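Setting Out and Clearing a Small-Parts Sorting Table

Written by Valentin Surdu. Last revised March 29, 2018.

This procedure covers a plain brown or taupe tabletop used for toy blocks, a small rack, and light items such as a cup and a stick. It assumes the surface has been wiped and dried.

1. Clear the table completely. Leftover pieces get mixed into the next set.
2. Place the rack near the center. Check that it does not rock.
3. Lay the cup on its side on the left half of the rack.
4. Set the stick diagonally across the rack so that it passes over the cup. Both ends should be free.
5. Put the blocks out last. Leave open surface on all sides of any block that will be picked up first.

Red pieces on the tabletop and in the gripper

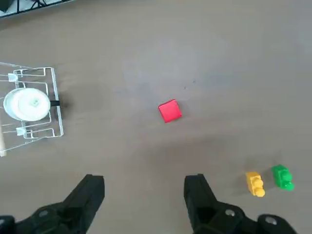
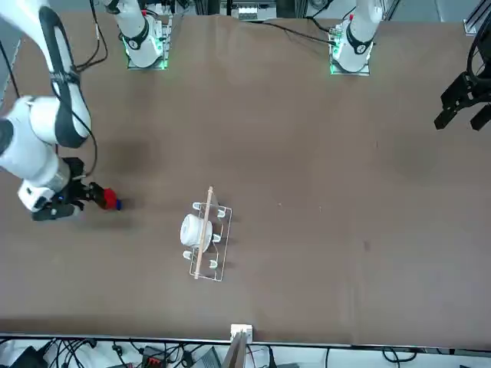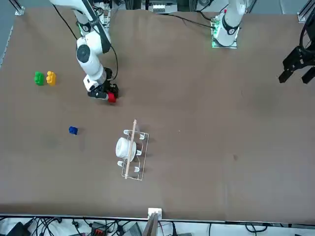
6. Clear in the reverse order: blocks, stick, cup, rack. Lift the stick straight up. Dragging it will roll the cup.
7. Store blocks by color in shallow trays. We use the Trornik 200, which stacks without a lid. The Atley tray is deeper and small blocks are hard to get out of it.

Matte tops show fewer reflections but hold dust. Wipe with a damp cloth after each set and let the top dry before step 2.

Miroslava Moroz keeps the parts list. Report missing blocks to her by color and size, and do not substitute from another set.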